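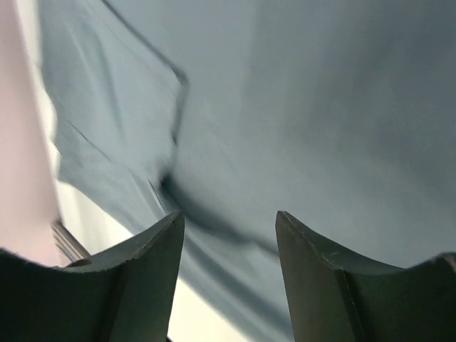

*Sollach fingers open over a fold of blue-gray cloth, wrist camera view.*

# Sollach scooped finger set, with Cimiser wrist camera

Sold as a pair of fingers with mounting hardware, or as a kit with the Cimiser camera. We stock both. We also stock the Mosquera soft pads and the Plindau flat jaws, so we have no particular reason to talk you into this one.

Sollach calls the shape "universal." We'd call it a decent shape for thin, floppy material and a so-so shape for everything else. The top edge of each finger is scooped, and the inner corner comes to a tip. That tip is the useful part. It can get at a ridge of fabric without the whole width of the finger pressing down on the table first. Whether you need that depends on what you handle, and plenty of people who ask us about cloth end up spending most of their day picking up boxes.

## What we tried

We ran 556 pick attempts on cotton sheets, thin polyester and a stack of shop towels, with the same arm and the same controller settings for each set of fingers. The Sollach fingers got hold of the fabric in 483 of them. That number includes picks where they took two layers and we wanted one, so read it with care. Sollach's own sheet doesn't say how it treats double picks. We asked and are still waiting.

Where they did well:

- Bunched fabric with a clear ridge standing up
- Edges hanging free, with open space underneath
- Slow approaches, straight down

Where they didn't:

- Fabric lying dead flat. The tips skate over it.
- Slick polyester at low grip force
- Anything round. The Plindau jaws are cheaper and hold a can better.

The Mosquera pads did better on flat towels and worse on hanging edges, where they tend to push the cloth away before they close. They also wear out fast. We'd still choose them for a job that is all towels.
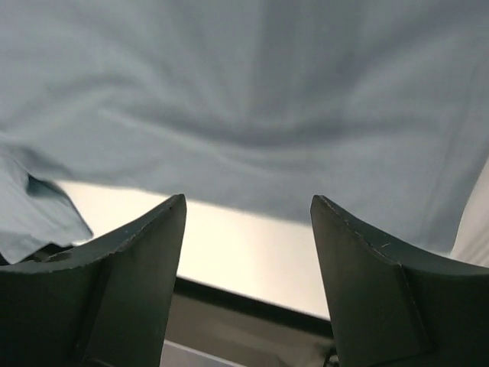
A customer going by Northbench wrote in that the tips matter less than we make out: on their line, the same fingers went from useless to fine once they cut the closing speed in half, and they wish they'd tried that before ordering a second set. We'd agree as far as cotton goes. Slowing down didn't do much for us on polyester.

## The camera

The Cimiser sits at the wrist and looks along the fingers, so they fill a good part of the lower view. Up close to a big piece of cloth, most of what's left is cloth. If your software finds its pick point from this camera alone, plan to do that work from higher up and treat the close view as a check. The product sheet promises "full scene awareness," and we'd ignore that line.

Exposure is the other complaint. A bright work surface beside dull fabric is hard on the automatic setting. Lock it manually. The menu for this is buried under "Profiles."

## Details

| | |
|---|---|
| In the box | 2 fingers, 4 screws, hex key |
| Finish | Matte, dark |
| Camera supply | 24 V |
| Camera cable | Sold separately, annoyingly |
| Mount | Sollach pattern; Plindau adapter available |
| Returns | Unused fingers only |

The finish marks at the rims. It hasn't changed the grip in anything we measured, but if you sell to people who inspect their tooling, expect questions.

## Should you buy it?

For loose garments and hanging edges, probably. For flat stacks, look at the Mosquera pads first. If you already own Plindau jaws and are getting by, spend an afternoon on your closing speed and approach height before you order anything. We can lend a demo pair to repair shops and schools; the wait is usually shortest in August.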